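**Minutes — arm build group, Fesura workshop**
May 27, 2018

Present: Rungnapa Boonyarit, Cleiton Evangelista, Edivaldo Conceição, Edileuza Falcão (minutes)
Apologies: Natanael Cordeiro

## 1. Last minutes

Accepted with one fix. The bolts for the base are on order from Wiltis, not Toledo.

## 2. Money

The kitty stands at 800 after the motor drivers. Members' share stays at 20 until October. Edivaldo still has to hand in the receipt for the cable.

## 3. Pedestal

Cleiton has the box section cut but not welded. He wants to add weight at the bottom before the arm goes on. Rungnapa asked for a cable hole at the back — agreed, 23 mm, to be drilled before paint.

## 4. Simulation

Rungnapa showed the model on the big screen. The black arm is on its brown pedestal, reaching across to the upright gray panel, with the gripper at or near the panel's left side. The large gray arm at upper left is in the same file.

Edileuza asked if the real panel will stand as straight as the modeled one. Edivaldo thinks it needs feet. Left open until we have the board in hand.

The floor colors stay as they are for now. Cleiton would like a plain floor for measuring and can make his own copy of the file.

- Rungnapa to check the elbow limits in the model against the real joint.
- Edivaldo to price a gray board at Flamalness.
- Agreed view of the model, saved with these minutes:

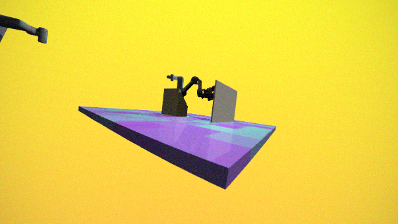 ## 5. Bench time

The long bench is ours in the evenings until the welding is finished. Clear it before leaving — two clamps and a tray of screws were left out last time. Natanael has the spare key and will be asked to bring it back.

Next meeting when the bolts arrive. Edileuza to send word.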